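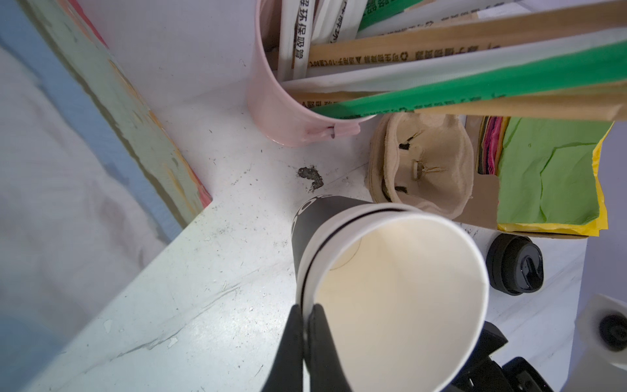

Quick one tonight, I'm wrecked. Finally got through a proper run of demos for the cup job, me driving the arm by remote and Saskia Doolan calling out when to reset. Paper cup, pick up by the rim, keep it upright, set it down again. Sounds like nothing. The rim is the bit that took me all week, two fingers pinching thin paper, and if you come in a touch low you're shoving the cup across the table instead. We left the rest of the junk where it was, straws in the pink container, pulp carrier, the coloured paper, because Murray Treloar reckons a bare table teaches it bad habits. He's probably right. Annoying.

Numbers. 328 good demos so far. Wanted 500 by the end of the week, not happening. Threw out 48, mostly mine, mostly from the first day when I was still jerking the thing around like a shopping trolley.

Stuff I've learned, no particular order:

Go slower than you think. Then when you're comfy, speed up a bit, or the arm learns to dawdle. Ours dawdles. It got that from me.

Don't pause over the cup while you make up your mind. I did it constantly. First policy we trained on Andeo hovered there for ages, exact same spot, same little wobble. Saskia laughed so hard she had to leave the room.

Hand guiding vs remote. Tried both. Grabbing the arm and pushing it through the motion feels more natural but my forearm kept getting in the way of the wrist view, so half of it was sleeve. Remote is clumsier to learn, cleaner to use. Lacroix people swear by hand guiding, but they do big heavy parts, differnt game.

Cap it at 14 minutes a go then swap drivers. After that I get sloppy and start grabbing any old how.

Still to sort: the approach from the left is rubbish, hardly any demos from that side. And I want to try it with the straws, one at a time out of the container, paper sleeves and all. Murray says walk before you run. We'll see.

Off to Plallmont in the morning to pick up spare fingertips, then back on the cup after lunch. If anyone has a decent way of tagging bad demos as you go, without taking your hands off the controler, leave a comment please!!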